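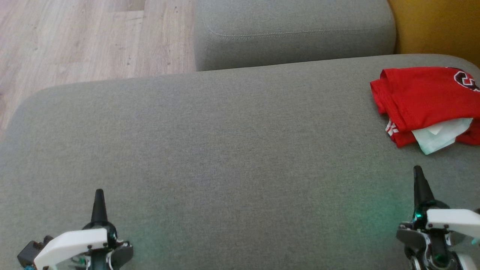

Sofa pickup, head view, both grippers empty, red garment still on the cushion.

2026-08-11

Stopped work on the sofa task after lunch, and I want to get the reason down while I still remember it properly. The left arm on the Borkari froze on its way in to the red garment, held its pose for a bit, then dropped toward the cushion all at once. Error 3751 on the console, which the manual calls a "joint communication timeout" and leaves it at that, bless them.

No damage I can find. The seat is soft and the fingertip went into fabric, so we got off lightly. I would not want the same drop over the laminate, or over somebody's hand while they're resetting the cloth, and that second one bothers me more, as I had been reaching in between runs all morning with the arms live (my own bad habit, and I'm writing it here so you can all scold me).

Went through the log with a cup of coffee. The timeout limit is set to 2000 ms in the Cloltia config, and the shoulder went quiet well before that, so the arm spent the whole wait on stale commands. I tried 10 slow raises with no cloth involved and got the fault again on the last one, with the elbow nearly straight. That makes me suspect the cable at the elbow, the one we rerouted in February when the Poirier bracket went on. It does look tight there. I haven't opened the cover yet.

For now: arms powered off before anyone reaches over the sofa, please, even for a second. Left arm is tagged out. Spare cable should be in the Konen drawer, part 3233, unless it went to the other bench. Right arm seems fine but I'd like to run it by itself before trusting that.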